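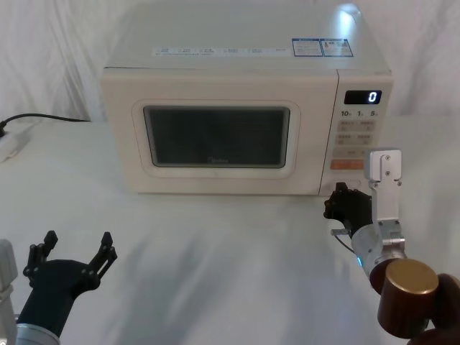
Cream Countertop Microwave, Midea

Search products… Go

We do like a small microwave at Grandov, and this cream one has a proper soft look about it, with rounded edges and a dark window in the door. It's a lovely thing for a flat, a caravan or the corner of an office kitchen, and it won't shout at the rest of your crockery!

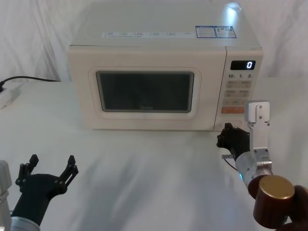

Cream microwave, door closed, display at 0.

The control panel runs down the right-hand side with the little black display at the top, so you needn't go hunting for anything. Do leave a bit of breathing space round it, and have a think about where your socket is before you settle on a spot.

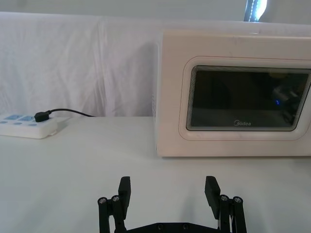 Do you deliver to Prurndale?
We deliver there every week, and it's free on orders over £113. Smaller orders are £20.

The labels are in Chinese, but you soon get the hang of them. The quick-time labels are for 10 seconds, one minute and five minutes, and the wide orange one at the bottom has pause/cancel on the left and confirm/start on the right. 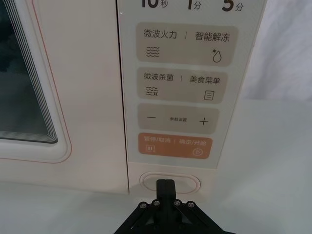 Smart defrost shares its row with the microwave power setting, and the minus and plus signs are a little further down, just over the orange. We pop a translated card in with every order (handy for sticking inside a cupboard door).

Category: Kitchen > Microwaves > Countertop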